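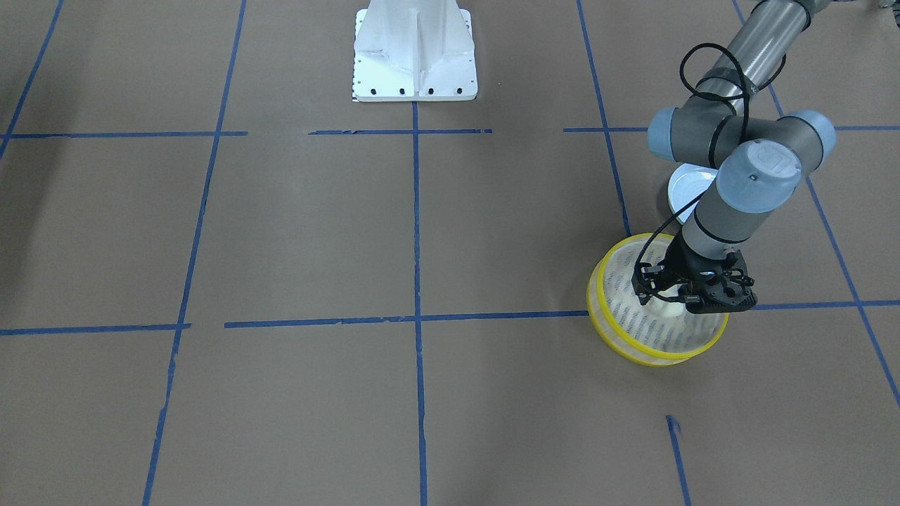
Tema 6. El ritmo en carrera de fondo

¡Llegamos a la parte más bonita del curso! Correr una media a ritmo constante parece fácil y cuesta muchísimo – casi todos salimos demasiado rápido.

Para practicar en pista: 6 series de 600 m, con 2 minutos de trote suave entre ellas. Apuntad cada parcial y comparad la primera serie con la última.

Lectura: el capítulo de Nazanin Kordestani sobre la carrera de Ustholm (desde la p. 47). ¡Es una maravilla!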